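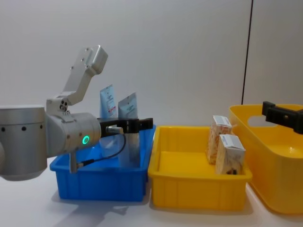 Does the second arm have to wait for the first, or can they both work at once, asked one student at the briefing. The answer given at Jenitcombe was that they can, as long as their paths do not cross above the same tray. Keep that in mind when you write up task 2.

Unit 4 handout: notes from the Jenitcombe open day

The afternoon demonstration was on order picking. Small goods stand in shallow trays, one kind to a tray, and the order goes into a larger basket. Tubes or pouches were in the blue tray and small cardboard boxes in the yellow one. The basket is deeper, so the arm has to come in over the rim and let go low down.

Points made by the presenter:

Soft packs are harder than boxes. A tube gives when it is squeezed, and its thickness changes from one end to the other. A box has flat sides, but if it is gripped off centre it turns.

Two items leaning on each other count as a hard case. The fingers need a gap on both sides before they close.

A parallel gripper has two fingers that move together and apart. The grip point is halfway between them, so the arm must be lined up before closing.
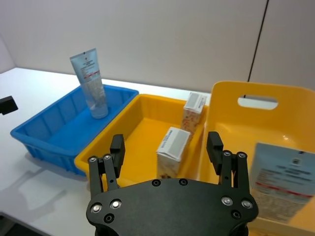
Lining up is done in two steps. The arm first goes to a point above the item, then comes down slowly with the fingers open. Most of the time in a pick is spent on the second step, and this is where the Honder and Dusine methods in your reader differ. Honder corrects the position all the way down. Dusine corrects it once and then moves blind.

Figures from the talk (copy these into your table):
Picks tried in June: 1,941
Picks on soft packs: 1,285
Failed picks, all kinds: 294
Longest single pick: 13 seconds

Tasks
1. Work out the failure rate for all picks, to one decimal place.
2. Sketch the table from above and mark where the two arms could meet.
3. Read the Oyewole chapter on grip force and write half a page on why one setting will not do for both tubes and boxes.

Bring the sketch to the next practical.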